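We use cookies to remember your region and measurement units. By continuing to browse you accept this.

Nurkness Home Textiles
Plarnilis Removable Sofa Cover System

Last updated: June

Overview

The Plarnilis is a fitted cover system for upholstered sofas with fixed backs and separate or attached seat pads. It consists of a body cover, a seat panel, two arm caps and a set of foam tension rods. The cover is made from a knitted polyester and cotton blend with a brushed face and a plain back. It is supplied folded, with the rods packed in a sleeve inside the body cover.

The system is intended for indoor domestic use. It is not rated for contract seating, sleeper sofas in daily use, or recliners with moving arms. Frames with exposed wood along the arm front can be covered, but the arm caps will need to be pinned from below.

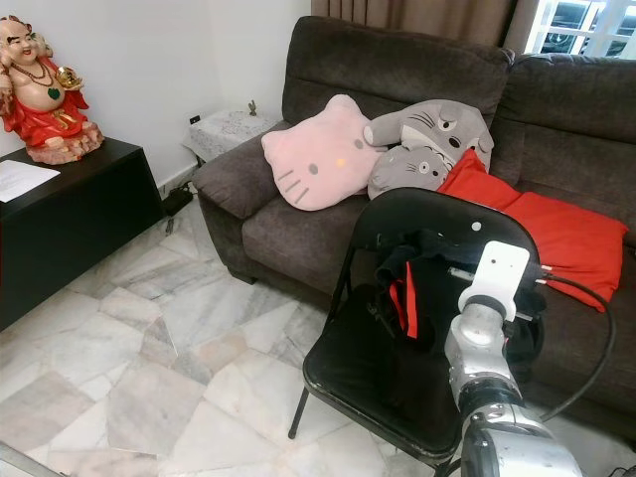 Dark brown fabric sofa with padded backrest and rounded armrest.

Sizing

Measure the sofa before ordering. Three measurements are required: overall width from outer arm to outer arm, back height from the seat line to the top of the backrest, and seat depth from the front edge to the base of the backrest. Loose cushions should be removed first. Measure with the tape flat against the fabric and do not allow for slack. The pattern already includes it.

Rounded arms take the standard arm cap. Square arms wider than 10 inches take the Imrie cap, which has a boxed front and a longer drop. The two caps share the same hook strip and can be exchanged after purchase if the packaging is kept.

Where the backrest is higher than the maximum on the size chart, a back extension is available. It joins to the body cover with a covered zipper. The join sits behind the sofa and is not visible from the seat.

Fabric and finish

Fabric weight is 439 grams per square meter. Colors are piece dyed, and small differences between batches should be expected. Order the body cover and any extension together where a close match matters.

The brushed face has a direction. Brush it toward the front edge of the seat after fitting. Marks left by books, trays or folded blankets can be reduced with a dry, soft clothes brush. 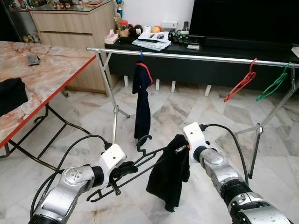 Shade differences are easiest to see in side light near a window, so check the parts against each other there before fitting. Covers that have been fitted or washed cannot be returned for color.

Fitting

Allow around 47 minutes for a first fitting. Later fittings are quicker once the rods have been cut to length.

Place the body cover over the backrest with the label at the rear left. Pull down evenly at both ends. Push the fabric into the gap between seat and back, then press a foam rod into the gap on top of it. Repeat at each arm. Fit the seat panel next and fasten the hook strips under the front rail. The arm caps go on last.

Rods are cut with a sharp knife. Cut each one slightly long. A rod that has been cut too short will work its way out of the gap under load, and replacement rods are sold only in sets.

Washing and drying

Remove the rods. Close all zippers and fold the hook strips onto themselves. Turn every part inside out. Machine wash cold with a mild liquid detergent, at a reduced spin. Do not bleach and do not use fabric softener, which flattens the brushed face.
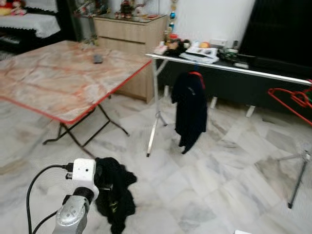
Black cloth garment next to a folding table with a marble-like top.

Dark colors release some loose dye in the first 2 washes. Wash them alone or with dark clothing of a similar weight. T-shirts with printed graphics should be turned inside out, as the hook strips can catch on the print if a strip comes open during the cycle.

Dry flat or over a wide rail. Narrow lines leave a crease across the seat panel that is slow to drop out. Tumble drying shrinks the knit and voids the fabric guarantee.

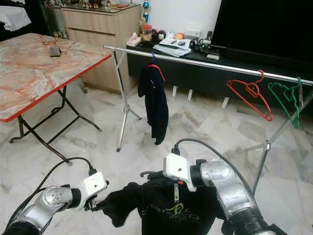
Refit the cover only when the seams are fully dry. The seams are double thickness and hold moisture after the panels feel dry to the hand. If the cover has been stored, hang it overnight before fitting.

Parts and service

Spare arm caps, rod sets and hook strips are listed under the Trusau accessory range. Quote the size code printed on the rear left label. Orders placed without a code are held until it is supplied.

Fitting questions: Senga Baxter, product support
Trade accounts and fabric swatches: Arwel Wogan

Related items

Plarnilis back extension
Imrie boxed arm cap, pair
Trusau foam rod set
Trusau hook strip, sew-on
Nurkness seat pad liner
Nurkness clothes brush, soft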